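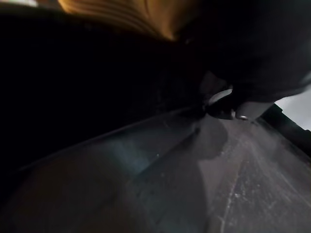
Die dritte Einheit behandelt Hiline, das Verfahren von Sedgwick und Horrocks zum Imitationslernen aus Handgelenkkameras. Die These des Papers lautet, dass eine Policy ohne Tiefensensor und ohne Kraftmessung auskommt, sofern die Kamera dicht genug am Greifer sitzt. Man sollte sich vor dem Lesen der Ergebnistabelle fragen, was in so einem Bild überhaupt an Information steckt. Große Teile sind fast schwarz, scharf abgegrenzt sind im Grunde nur ein helles Oval und eine kleine metallische Spitze am dunklen Greiferteil, dazu kommt ein weicher Schatten auf der grauen Fläche. Aus diesem Schatten auf den Abstand zur Fläche zu schließen, ist möglich. Ob das Netz es tut, steht nirgends im Paper.

## 3.1 Was behauptet wird

Trainiert wurde mit 500 teleoperierten Demonstrationen. Als Vergleich dient Nurkov, eine ältere Policy mit fest montierter Außenkamera. Die drei Kernaussagen:

1. Hiline übertrifft Nurkov bei Kontaktaufgaben.
2. Der Vorsprung stammt aus der Kameraposition.
3. Das Ergebnis überträgt sich auf neue Umgebungen.

Aussage 1 ist durch Daten gedeckt, wenn auch dünn. Aussage 2 folgt aus dem Versuchsaufbau nicht: Hiline und Nurkov unterscheiden sich auch im Encoder und in der Länge der vorhergesagten Aktionsfolge. Wer drei Dinge zugleich ändert und den Gewinn einem davon zuschreibt, schuldet uns eine Ablation. Im Anhang gibt es eine, sie variiert aber nur die Bildauflösung.

## 3.2 Verdeckung

Eine Kamera am Handgelenk sieht vor allem das Handgelenk. Bei mehrfingrigen Greifern verschärft sich das, denn die Finger stehen je nach Haltung genau vor der Stelle, an der Kontakt entstehen soll. Die Autorinnen nennen das »mild occlusion« und gehen weiter. Horrocks hat in einem Vortrag argumentiert, die Verdeckung sei selbst ein Signal, weil die Fingerstellung im Bild ablesbar bleibt. Das stimmt, nur liefern die Gelenkencoder dieselbe Größe billiger und genauer.

Beim Ansehen solcher Aufnahmen lohnt es sich, zwei Fragen zu trennen:

- Ist die Pose der Finger erkennbar?
- Ist erkennbar, wo das Objekt relativ zu den Fingerkuppen liegt?

Im folgenden Bild ist die erste Frage leicht zu bejahen: drei Finger mit metallischen Schäften und dunklen, runden Kuppen, deutlich vor dem hellen Hintergrund. Bei der zweiten wird es schwierig. Der helle Gegenstand ganz unten ist unscharf, und was hinter den Fingern dunkel verschwimmt, lässt sich kaum einordnen.
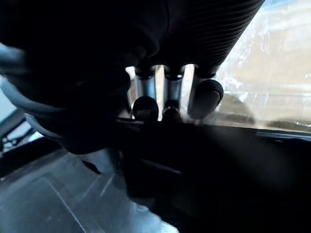

## 3.3 Die Statistik

Pro Aufgabe gibt es 30 Versuche. Bei der Kontaktaufgabe gelingen Hiline davon 20, berichtet wird »67 %«, ohne Intervall. Das Wilson-Intervall zum Niveau 95 % reicht von 49 bis 81 %. Rechnen Sie das bitte einmal von Hand nach, die Formel steht im Skript zur ersten Einheit.

Dazu kommt die Frage, wer einen Versuch als gelungen wertet. Laut Paper entschied die Person am Notaus, und sie wusste, welche Policy gerade lief. Verblindung wäre hier einfach gewesen - eine zweite Person startet die Policy, die erste bewertet. Brenda Sedgwick hat auf Nachfrage geschrieben, die Kriterien seien »eindeutig« gewesen. Abgedruckt sind sie nicht.

Die Replikation am Prüfstand Flodside lief über 600 Versuche mit wechselnder Startpose. Der Vorsprung gegenüber Nurkov blieb, fiel aber deutlich kleiner aus. Ich halte das für den belastbareren Befund, auch wenn ihn kaum jemand zitiert.

## 3.4 Glänzende Oberflächen

Der Benchmark Quiambao enthält ausschließlich matte Objekte. Für ein Verfahren, das sich allein auf das Farbbild stützt, ist das eine bequeme Wahl. Edelstahl ist der Gegentest: Glanzlichter verschieben sich mit der Kamera, und die sitzt bei Hiline am Arm. 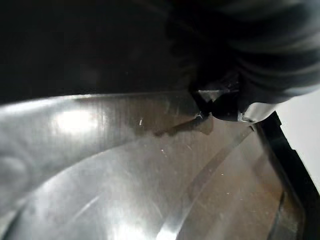

*Zuletzt geändert: Dezember*

Am gebürsteten Rand des Beckens sitzt die Greiferspitze auf, und links davon liegt ein Glanzlicht, das heller ist als alles andere auf dem Metall. Im Becken selbst läuft ein langer heller Reflexstreifen schräg nach unten. Ein Encoder, der auf Kanten anspricht, hat hier mehrere Kandidaten, und nur einer davon ist die Kante, auf die es ankommt. Dazu der dunkle, verwischte Schatten unterhalb der Spitze: Wie stark sie aufdrückt, gibt ein Einzelbild nicht her.

Aussage 3, die Übertragbarkeit, müsste sich an solchen Szenen bewähren. Solange dazu keine Zahlen vorliegen, behandeln wir sie in dieser Vorlesung als Vermutung.

## Aufgaben bis Sonntag

- Wilson-Intervall für 20 von 30 berechnen. Wie viele Versuche bräuchte man bei gleicher Erfolgsquote für eine halb so große Breite?
- Eine Ablation entwerfen, die Kameraposition und Encoder trennt. Höchstens eine Seite, mit Angabe der Versuchszahl.
- Abschnitt 5 des Papers lesen und jede Stelle anstreichen, an der »robust« steht, ohne dass eine Störung genannt wird.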